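Lockyer Community Lottery: progress report to the Skandell Fund

Reporting period: August to date
Prepared by: Vasanthi Rai, program manager
Date: 11th December

1. Summary

The grant pays for the unclaimed prizes project, which helps ticket holders in the Lockyer district check and claim small prizes before they lapse. Two of the three parts of the project are under way. The third, the printed reminder on the back of each ticket, has been held up at the printer and will now start with the autumn draw. Spending is slightly under budget and we are not asking for any change to the grant total.

2. Checking desks

We opened checking desks at 12 retailers, mostly newsagents and the two pharmacies on the main street. Each desk has a scanner, a sign and a sheet of claim forms. Staff at the counter were shown how to use the scanner by Kedir Kumsa, who visited every site in the first month and went back to four of them when the software was updated.

Between them the desks have checked tickets that led to 486 claims. Most were for the lowest prize tier. The largest was paid to a retired couple who had kept the ticket in a kitchen drawer since the previous draw and asked that their names not be published. We have respected that and would ask the Fund to do the same if this report is circulated.

One retailer withdrew in the second month after a change of owner. Its scanner was moved to the Odar general store, where the counter is smaller but the opening hours are longer. Retailers have told us the forms are too long. Ohemaa Ackah has drafted a one-page version, which is with our solicitor. 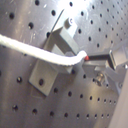

Photo: Narayanan Thevar

3. Phone line

The phone line runs on weekday mornings. Calls were slow to begin with and picked up after the local paper printed the number. The most common question is whether a damaged ticket can still be paid. Our rules allow it if the serial number can be read, and the operators now have a written answer to give so that callers hear the same thing each time.

We also took calls from people who had been contacted by someone claiming they had won a prize and must pay a fee to release it. No fee is ever charged on our draws. We reported these calls to the police and added a recorded warning at the start of the line.

4. Printed reminder

Gralov, who print our tickets, could not fit the reminder on the existing ticket without moving the barcode. A revised layout arrived in the second half of the period. Rhonda Kowalchuk tested it on the retail scanners and found that it read properly on all but one older model. That model will be replaced from the equipment line before the new tickets go out. The stock already printed will be sold first.

5. Money

Equipment and training are fully spent apart from the amount set aside for the replacement scanner. Advertising is underspent, as the paper ran two of our notices free of charge. We would like to keep the balance in the same line and use it for radio in the new year. Wages for the phone line are on budget. A full statement is attached as Appendix A.

6. Next period

The short claim form should be in use within 6 weeks of the solicitor's reply. We will visit each checking desk again and replace worn signs. The radio notices are booked in principle, with times to be confirmed. Thevar will send the draw-by-draw claim figures separately, in the spreadsheet format the Fund asked for.

We need one decision from the Fund, on whether the advertising balance may be carried over. The station has asked for payment in advance, so a reply by the end of January would help.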